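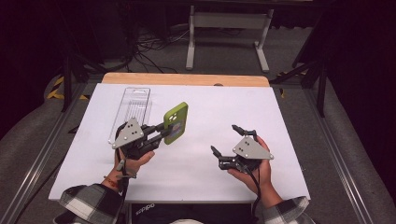
Phone in a lime-green case, with a clear plastic tray on a white board.

Busimex Introduces Matmont Clear Tray for Phones in Cases

23 Jun 2020 - Busimex has added a clear, ribbed tray to its Matmont line of small-goods storage. The tray is intended for phones that are stored with the case on, and for empty cases held as stock. It is meant for repair counters, lending desks, school offices and home work tables. Orders are open now under item number 1344-M for single trays and 1960-M for the carton pack.

The tray is a long rectangle molded in one piece from transparent plastic. Parallel ridges run the length of the floor. A hanging slot is molded into one end so that an empty tray can be stored on a standard pegboard hook. There is no lid, and none is planned for this size.

Earlier Matmont trays had a smooth floor. A phone in a soft case tends to grip a smooth surface along its whole back and has to be peeled away at one corner. On the ribbed floor the case touches only the tops of the ridges. The ridges also keep grit below the contact surface, where it can be rinsed out. They are continuous from end to end, with no cross ribs, and water drains when the tray is tipped toward the slot.

Wall height was set for a phone placed on edge. A cased phone can be laid flat on the ridges or stood against either long wall with the back facing out. The second position is the one Busimex recommends for printed cases, which are easier to tell apart by the back than by the edge.

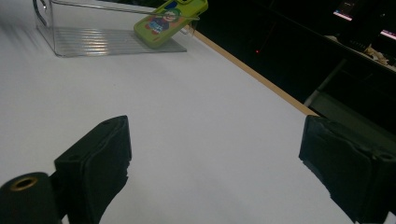

Printed lime-green case leaning against the right wall of a clear container with a ribbed floor.

Fit was checked with cases in both flexible and rigid materials. The reference set held 149 cases, including wallet styles, bumper styles and cases with raised camera surrounds. Cases with a folding stand on the back fit only when the stand is closed. Wallet cases fit on edge but not flat. A fit list is supplied with each carton and is updated when new case shapes are added.

The transparent wall was kept for identification. Busimex tested a gray tray and a frosted tray during development and dropped both. Case color could be read through the frosted wall at arm's length, but printed artwork could not. The clear version also shows the surface beneath it, and the instruction sheet suggests a plain white work surface for sorting. On patterned counters the ridges can make the floor of the tray look cluttered.

The instruction sheet covers three routine tasks.

Intake. Put the tray down first, with the slot end away from the person handling the phone. Inspect the case before placing it. Check the side openings and the corners for cracks.

Storage. Use one cased phone per tray. Do not stack loaded trays. The outside of the end wall accepts a paper label up to the width of the slot tab.

Cleaning. Wash by hand in lukewarm water with dish soap. Dry with a soft cloth along the ridges, not across them. Solvent cleaners will haze the plastic and are not covered by the replacement terms.

Particular attention was given to narrow case edges. The side rail of a molded case is often the first part to bend out of shape when cases are dropped loose into a drawer, and openings along the rail make it more flexible at that point. The sheet asks staff to hold a case by both long sides and to set it down without twisting.

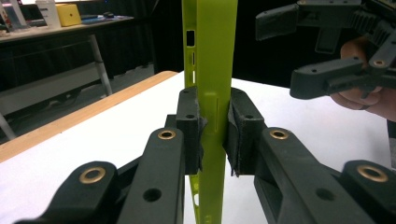 Ilari Tuominen objected that the one-phone limit will be ignored at any busy counter, and asked for a wider tray with a center divider. Tuominen added that the side rails on his own returned cases were bent mostly by people pulling them out of a full tray, so the divider would need to be lower than the outer walls to leave room for fingers.

Busimex has recorded the request. A divided tray is under review with the working name Nam, and a decision is expected in November. The outer length would stay the same so that both sizes can share one shelf. No price has been set.

The existing Udon desk rack accepts the new tray without adapters. Racks of the earlier pattern, which have a raised front lip, need the lip insert removed before a tray will slide in fully. The insert lifts out by hand.

Supply

The first production run is 1,650 trays. Single trays ship in a paper sleeve, and carton packs ship with paper between the trays to prevent scuffing. Trays from the smooth-floor series remain available until stock is used up, and will not be reordered. Mixed cartons of smooth and ribbed trays cannot be supplied.

Trays that arrive cracked at the hanging slot will be replaced on receipt of the sleeve label. Customers should keep the sleeve until the tray has been checked.

Fit lists, the instruction sheet and dimension drawings can be requested from the Busimex product desk. Please state the item number.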